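Sterow packing floor - automation catch-up
Minutes, 23 April 2022
Chair and notes: Suqin Bai

1. Since February
Really good progress on the Jadholm bench! The arms are now on for both shifts, and the small-parts team have handled 2,191 pieces with them, against 3,000 hoped for by this point. Everyone agreed the shortfall is mostly set-up time, which is coming down. Qian order to stay on the hand benches for now.

2. What it means for people
Long talk on this, and a cheerful one. The repeat picking was what made wrists sore, so there was no sadness at seeing less of it. Two people have asked to train as bench leads - agreed, and at the higher rate while they learn. Grades and hours stay as they are for everyone else. A worry was raised that the late shift gets less time to practise. Fair point, see actions.

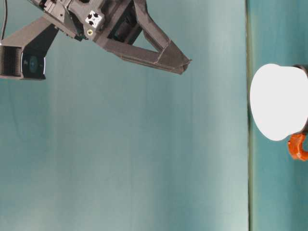
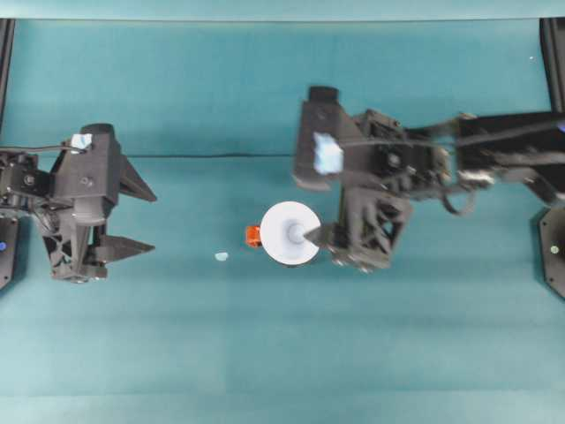 Jadholm bench: one gripper closer up, then both arms with the white spool between them.

3. Teaching the arms
Packers want more say in how a move is shown to the arms, as they know the parts best. Strong support all round. Suggestions go in the bench book and get read out at handover.

4. Rillasdale
They have invited us over to see their line. 32 names down already, so we'll need more than one trip.

Actions
SB to move 2 practice hours a week to the late shift.
SB to put bench lead pay in writing.
SB to ask Rillasdale for a second visit date.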